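Clavance Opens Second Round of Tabletop Arm Loans

August 29, 2020 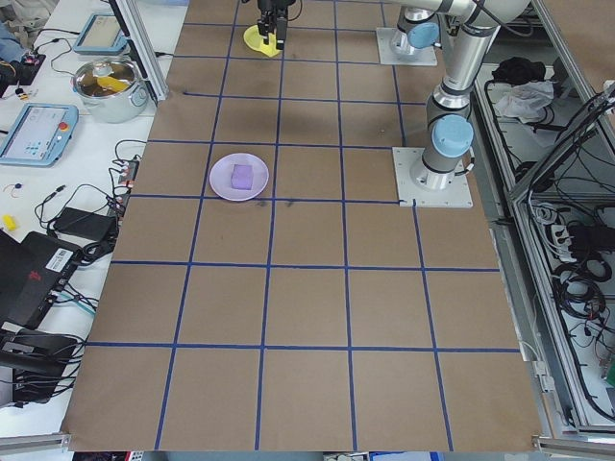 The arm and two-fingered gripper over the taped grid. A plate and sponge block rest in one of the squares.

Applications are now open for the second round of the Clavance equipment loan service, which places tabletop robot arms with colleges and small workshops in the Niltholm district. Fourteen sites will be served in this round. Each loan runs for 4 weeks, beginning in September.

The package, supplied by Rorus, consists of one arm with gripper, a mounting plate, a teach pendant, and a printed course of exercises. The course begins with simple handling of household objects on a marked surface and proceeds to tasks that the borrowing site may set for itself. Sites are asked to provide a sturdy table, a grounded outlet, and brown paper and tape for the grid.

The service fee is $580 per loan and includes delivery, setup, and a half day of instruction. Members of the Rathore training network may claim a reduction of up to 50 percent. Return shipping is charged separately.

Our staff reviewed the package before this round was announced. The gripper handled light objects well, and the printed course was judged suitable for beginners. Two points were referred back to the supplier. The section on setting the gripper force is too brief, and the index omits the chapter on stopping and restarting the arm. A revised course book will be sent to all borrowing sites.

Requests should be addressed to Nisha Tyagi, Equipment Services, and should name the staff member who will supervise use of the arm. Sites that borrowed in the first round may apply again.

Filed under: Equipment & Loans, Automation
Shares: 14 | Comments: 3

Comments

R. at the college: Does the half day of instruction have to be taken on the delivery date? Our shop is shared in the mornings.

Nisha Tyagi: It may be scheduled at any time in the first week of the loan.

benchwork: We borrowed in round one. Allow more table space than the booklet suggests, the cables need room too.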